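Keeping a household food cupboard in order

Readers of these pages have asked for a short account of the arrangements I follow at home for dry goods. The present system dates from December, when I moved to the flat in Vevley and found that I owned three opened bags of the same rice.

All dry food is now kept on two shelves. Flour, oats and pulses stand on the lower shelf in lidded jars, each marked with the month of purchase. Biscuits, crackers and other small packets are kept on the upper shelf, with the oldest at the front. Tins are stored separately, beneath the sink in my case, although Áine Lynch has written to object to this on grounds of damp. Her objection is noted. 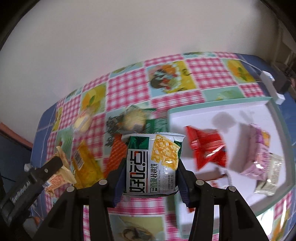 How often should the cupboard be checked?
Every 30 days is sufficient for most households, with a full clearing of the shelves twice a year.

At each check, goods with fewer than seven days remaining are moved to the kitchen counter and used in that week's meals. Lentils have appeared at supper more often than was planned. Unopened items which will not be eaten are offered to neighbours, and Liam Keogh on the floor below has kindly accepted a quantity of semolina.

The question of spices remains open. Mine occupy nine jars of differing heights, and the cumin has been without a label for some months. I intend to return to the matter once new labels have been bought.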